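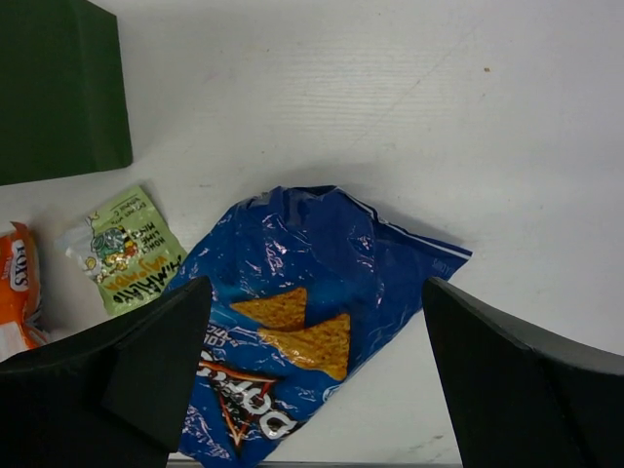
*Doritos and sweets on the white table.*

29 February 2020

So I finally finished the Garba scarf! I cast on 111 stitches back in April, got two inches in, decided I hated the yarn and stuffed it in a drawer until Christmas. Then Hortensia Lucero brought her Tullwood shawl to knit night (gorgeous, all those little leaves along the border) and I went home and dug mine out again.

The pattern says to change needles at row 200. I missed that completely and kept going on the small ones until row 308, so one end is a bit snugger than the other. I was all set to rip it back, but Zewditu Gebru talked me out of it, and once it's wrapped around my neck I can't tell which end is which anyway.

Next up is a hat with the leftover gray. I'm thinking a plain ribbed brim and maybe a cable if I'm feeling brave – has anyone tried the Murthorpe one? I keep hearing the crown comes out really pointy, and I do not have the head for that.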